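9 March 2018 - Susia table, tableware set

Went back to the dinner setup to chase the drop fault in the Flendus grippers. Tray, plate, striped mat, utensils, both hand units, head view on. Curtains closed.

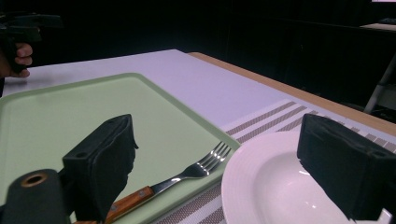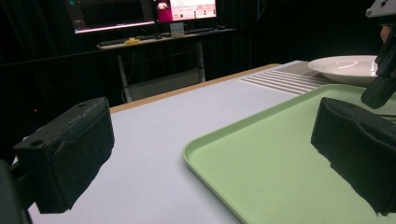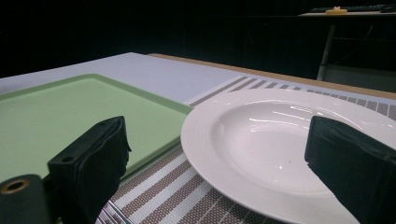
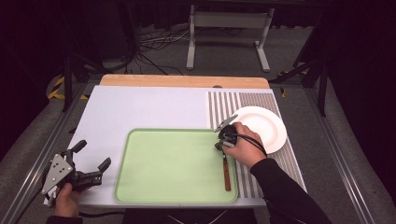 Green tray and white dish, finger views first, head view last.

Fault as logged: the width reading on the right unit freezes while the fingers keep moving. The file looks fine until playback, then the arm closes late and lets go of the handle early. Three drops on playback yesterday, all on the fork, all over the tray. Nothing broken. The left unit has not done it.

Ran 20 picks today, right hand only for the utensils. Reading froze on 3 of them. Worst one is run 2746, where the width stays at one value from the grasp until well after the release. Keep that file, do not let the Tanui cleanup script eat it.

Things tried:

- Swapped the finger covers. No change.
- Rezeroed the width with the jaws fully open. No change.
- Held the cable still against the wrist. No freezes while I did that, but it was a short try and I don't trust it yet.
- Wiggled the connector at the body with the unit on the bench. Froze on the second wiggle.

So I think it's the connector or the first few inches of cable. The loop over the back of the hand pulls on it when the wrist turns in to stand a utensil up. Would also explain why the plate runs never showed it - hardly any wrist turn there.

Separate problem: the Broketti logger gives no warning when a value stops changing. It should stop the take. Until that's in, check the width plot after every run before moving on.

Right unit is tagged, no playback on the arm from any of its files until the cable is replaced. Older takes back to May need the same check. Haven't started on those.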